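Cuaderno de taller - mantenimiento de pizarras pequeñas
Lunes, 9:40
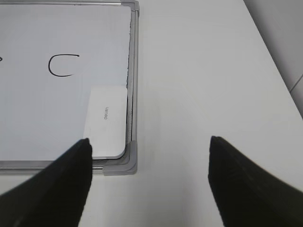
Estado de partida

Pizarra pequeña de sobremesa, marco de aluminio y cantoneras de plástico gris. Queda una C en rotulador negro de la prueba de trazo y se deja sin tocar hasta terminar con el marco. Borrador blanco sobre la propia pizarra, junto a la esquina.

Lo que interesa es la junta entre la superficie de escritura y el perfil. En el lado derecho hay una franja de manchas grises tenues y puntos oscuros, pegada al canto interior. Puede ser residuo de tinta o polvo; a simple vista no se distingue. En la ficha se anota como "depósito en junta", sin más.

Antecedentes

El lote de Tallum son 284 unidades repartidas entre Drarkport y el almacén. En la revisión de agosto se apartaron 3 por holgura en la cantonera. Ninguna por depósito, pero entonces no se miraba la junta, así que el dato no sirve para comparar.

El procedimiento vigente dice "limpiar la superficie con paño" y nada del perímetro. El paño doblado no entra en el canto. Además, al pasarlo hacia fuera empuja el polvo de tinta contra el perfil. Propongo barrer siempre hacia el centro y recoger allí.

Procedimiento de prueba

1. Pizarra en horizontal sobre la mesa. No apoyarla de canto, el líquido corre hacia la cantonera inferior.
2. Brocha plana seca por los cuatro lados, desde la junta hacia dentro.
3. Bastoncillo apenas humedecido con alcohol isopropílico, tramos cortos. Cambiar de bastoncillo cuando salga gris.
4. Secar con papel sin pelusa. Esperar 150 segundos antes de escribir.
5. Borrar la letra con el borrador seco, sin alcohol, y anotar si deja sombra.
6. Repasar el borrador por los cantos. Si suelta polvo, sacudirlo fuera de la mesa.

El limpiador Jirkach queda fuera de esta ronda. Se probará en otra pizarra, con la misma letra y el mismo rotulador, para no mezclar resultados.

Dudas

- Si el depósito no sale con el paso 3, queda por ver si está debajo del perfil. No desmontar cantoneras sin recambio: las de Mahlangu no ajustan en este perfil, entran forzadas y se abren.
- Falta fijar la presión de la brocha. De momento, la justa para doblar la punta.
- Consumo de bastoncillos: alrededor de 1.660 para todo el lote si se hace el perímetro completo. Mirar existencias antes de comprometer plazo.

Pendiente

Corregir la ficha: añadir casilla de junta, una por lado. La casilla única de "limpieza" no dice dónde estaba la suciedad.
Separar en el cajón los borradores usados de los nuevos.
Repetir la observación del lado derecho con luz rasante y apuntar el resultado en esta misma página.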